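Stolline Asambleas. Manual de usuario para cooperativas agrarias
Sección 4. Preparación y celebración de la asamblea general de socios
Revisión 7/11/25

4.1 Objeto de la sección

Esta sección describe la configuración de una asamblea general ordinaria o extraordinaria en el módulo Asambleas, desde el cierre del censo de socios hasta la exportación del acta. Va dirigida al personal de secretaría de la cooperativa con perfil Gestor. El perfil Consulta permite ver las pantallas citadas, pero no guardar cambios.

Los datos que aparecen en los ejemplos corresponden a la cooperativa láctea Stestberg, con 2.418 socios con derecho a voto y ejercicio cerrado en febrero.

4.2 Requisitos previos

Antes de crear la convocatoria, compruebe lo siguiente:

- El padrón de socios está sincronizado con el módulo Entregas. La fecha de la última sincronización figura en el pie de la pantalla Padrón.
- Los estatutos vigentes están cargados en Documentos > Estatutos. El sistema toma de esa ficha el quórum, el plazo de convocatoria y el tope de votos por socio.
- Las bajas y transmisiones de aportaciones pendientes están resueltas o marcadas como Suspendidas.
- El presidente y el secretario tienen asignada una firma electrónica válida.

Precaución: si el tope de votos de la ficha Estatutos está vacío, el módulo aplica un voto por socio. El valor no puede modificarse una vez cerrado el censo.

4.3 Cierre del censo

1. Abra Asambleas > Nueva asamblea y seleccione el tipo (Ordinaria o Extraordinaria).
2. Introduzca la fecha, la hora de primera convocatoria y la hora de segunda convocatoria. El intervalo mínimo entre ambas es el fijado en los estatutos.
3. Pulse Calcular censo. El proceso puede tardar varios minutos en cooperativas con más de una sección.
4. Revise la pestaña Incidencias. Cada línea roja impide el cierre; las líneas amarillas son avisos.
5. Pulse Cerrar censo y confirme con la clave de Gestor.

Nota: las explotaciones con titularidad compartida aparecen en una sola línea. Para indicar quién ejerce el voto, abra la línea y complete el campo Representante de la explotación. Si el campo queda vacío, la línea computa como asistente a efectos de quórum cuando se acredita cualquiera de los titulares, pero no puede votar.

4.4 Orden del día

1. En la ficha de la asamblea, abra la pestaña Orden del día.
2. Añada un punto por cada asunto. No agrupe en un mismo punto la aprobación de cuentas y la distribución del resultado: requieren votaciones independientes.
3. Asigne a cada punto un tipo de mayoría: Simple, Reforzada o Informativo. Los puntos de tipo Informativo no generan papeleta.
4. Adjunte la documentación en formato PDF. El tamaño máximo por archivo es de 50 MB.
5. Para incluir un punto a petición de socios, marque Solicitud externa e indique el número de registro del escrito.

La propuesta de cese de uno o varios miembros del consejo rector se crea siempre con el tipo Cese. Este tipo activa la votación secreta y no admite delegación en el miembro afectado. Si la propuesta surge durante la sesión, véase el apartado 4.8.

4.5 Envío de la convocatoria

1. Pulse Generar convocatoria y compruebe el borrador.
2. Seleccione el canal: correo electrónico, correo postal o ambos. Los socios sin dirección electrónica verificada pasan automáticamente al canal postal.
3. Pulse Enviar. El sistema registra la hora de envío y el acuse, si lo hay.
4. Imprima el certificado de envío y archívelo con la convocatoria firmada.

Precaución: una convocatoria enviada no se puede editar. Para corregir un error es necesario anularla y emitir otra, con lo que el plazo vuelve a contar desde el principio. 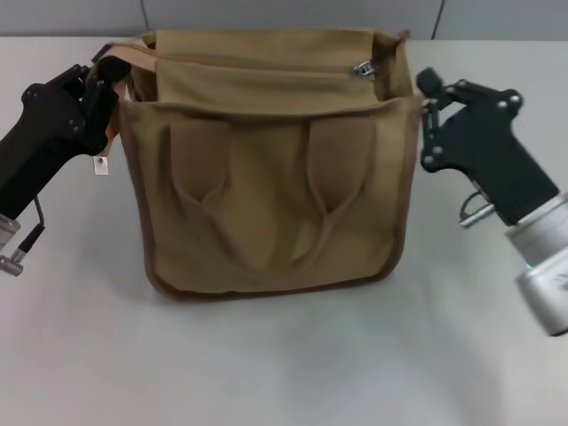 El puesto de acreditación funciona con el lector de tarjetas Sendska y un equipo portátil con el módulo en modo Sala. Cada puesto atiende a una fila de socios y trabaja contra una copia local del censo, de modo que un corte de red no detiene las acreditaciones. El material de cada puesto puede transportarse en una bolsa de lona con dos bolsillos frontales, como la bandolera caqui de la fotografía: el lector y su cable en un bolsillo, las tarjetas de repuesto en el otro y los formularios de delegación en el interior. Etiquete cada bolsa con el número de puesto que figura en la pantalla Sala.

4.6 Acreditación de asistentes

1. Conecte el lector Sendska a un puerto USB y espere a que el indicador quede en verde fijo.
2. Inicie el modo Sala e introduzca el número de puesto. Se admiten hasta 4 puestos simultáneos por licencia.
3. Pulse Descargar censo. Compruebe que el total coincide con el de la ficha de la asamblea.
4. Pase la tarjeta del socio por el lector o busque por número de socio.
5. Verifique el documento de identidad y pulse Acreditar.
6. Si el socio aporta delegaciones, pulse Añadir delegación y registre cada una por separado.

Nota: el indicador en verde intermitente significa que el lector está conectado pero no ha recibido la clave de sesión. Cierre el modo Sala, vuelva a abrirlo y repita el paso 1.

Precaución: no acredite al mismo socio en dos puestos sin conexión. Al recuperar la red, el sistema conserva la primera acreditación y descarta la segunda junto con sus delegaciones.

4.7 Votaciones

1. Compruebe en la pantalla Quórum que la asamblea está válidamente constituida y pulse Abrir sesión.
2. Seleccione el punto del orden del día y pulse Abrir votación.
3. Espere a que la presidencia anuncie el cierre y pulse Cerrar votación.
4. Revise el recuento provisional. Los votos en blanco y las abstenciones se muestran en columnas distintas.
5. Pulse Proclamar resultado. El resultado pasa al borrador del acta.

En las votaciones secretas, el recuento provisional permanece oculto hasta el cierre. Si la diferencia entre papeletas emitidas y votos registrados es distinta de cero, el botón Proclamar resultado queda inactivo y debe repetirse la votación.

4.8 Puntos no incluidos en el orden del día

Solo se admiten los supuestos previstos en los estatutos. Para abrir uno:

1. Pulse Punto sobrevenido en la barra de sesión.
2. Seleccione el supuesto estatutario en la lista desplegable.
3. Introduzca el nombre del socio proponente y el texto literal de la propuesta.
4. Someta a votación la admisión, si los estatutos lo exigen, y después el fondo.

Las intervenciones de ruegos y preguntas no se registran por esta vía. Utilice la pestaña Intervenciones, que admite texto libre y archivo de audio.

4.9 Cierre y exportación del acta

1. Pulse Cerrar sesión. La hora queda grabada y no es editable.
2. Sincronice todos los puestos de acreditación antes de continuar.
3. Abra Acta > Borrador y complete los campos en gris.
4. Envíe el borrador a los interventores designados por la asamblea.
5. Recibidas las conformidades, pulse Firmar y exportar.

El archivo exportado incluye la lista de asistentes, las delegaciones y el detalle de cada votación. Los votos secretos se exportan solo como totales.

Soporte: Ghasemi, servicio técnico del módulo Asambleas. Responsable de la documentación: Rostam Mirzaei. Indique en la consulta el número de licencia y la versión que aparece en Ayuda > Acerca de.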